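Textiles in Use, Unit 11: Fleece Blankets on the Made Bed
Course handout, Pilidville

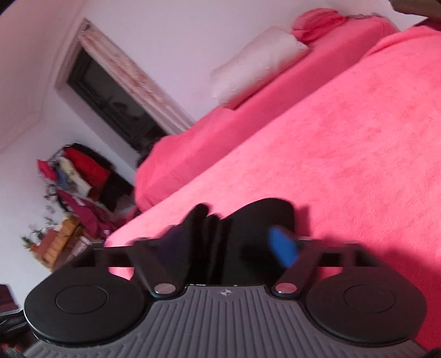
Fleece is a knitted polyester fabric, brushed on one or both faces to raise a pile. The pile traps air, so a light blanket insulates well for its weight. It also moves under very little force. A fleece laid over a smooth cover will creep towards the side where more of it hangs down, and this has to be allowed for when it is placed.

Terms used in this unit
Drop: the length hanging below the top edge of the mattress.
Nap: the direction in which the pile lies flat.
Ruck: a fold held in place by friction against the layer beneath.

Placing the blanket
Find the nap first by drawing a flat hand across the surface in both directions. The smoother direction should run from head to foot. Set the head edge, then the foot edge, and adjust the drop last. Even drop on both long sides matters more than a straight foot edge.

Rucks are cleared from the centre outwards. Lift the cloth at the nearest side and lower it again; dragging it stretches the knit and moves the ruck elsewhere. A pinch grip in the middle of the blanket leaves a raised point, which is smoothed with the nap.

Colour and marking
Bright plain shades, pink among them, show lint and flattened pile sooner than patterned cloth. Brush with the nap before judging whether a mark is a stain.

Weight
Blanket weight is given in grams per square metre. To find it, divide the total weight in grams by the area in square metres. A throw of 583 g with an area of 2 square metres comes to 291.5 g per square metre.

Exercise
Calculate the figure for a blanket weighing 1000 g, 2 m long and 1.6 m wide. Give the answer to one decimal place.

Reading for the next unit: Cellero notes, page 23.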